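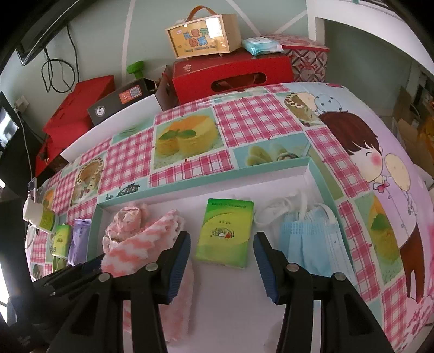

*The green tissue pack, between the blue pads.*

Rule 2 at the Brestovar house was that you never close on a thing until you have settled what it is, and the old Radico arm kept it the way my aunt kept Lent — with sighing. I had allowed it 60 seconds an item, which the Imhof handbook calls generous, and at 55 it was still hovering over the tissues, fingers wide, thinking it over.

"Soft," it said at last, in that kindly kitchen voice of its. "Soft goods, light grip, lift straight up, and mind the sock."

"Rado would have had the whole lid sorted by now," I told it, and I'm sorry to say I meant it to sting a little.

"Rado," said the arm, "skips Rule 2."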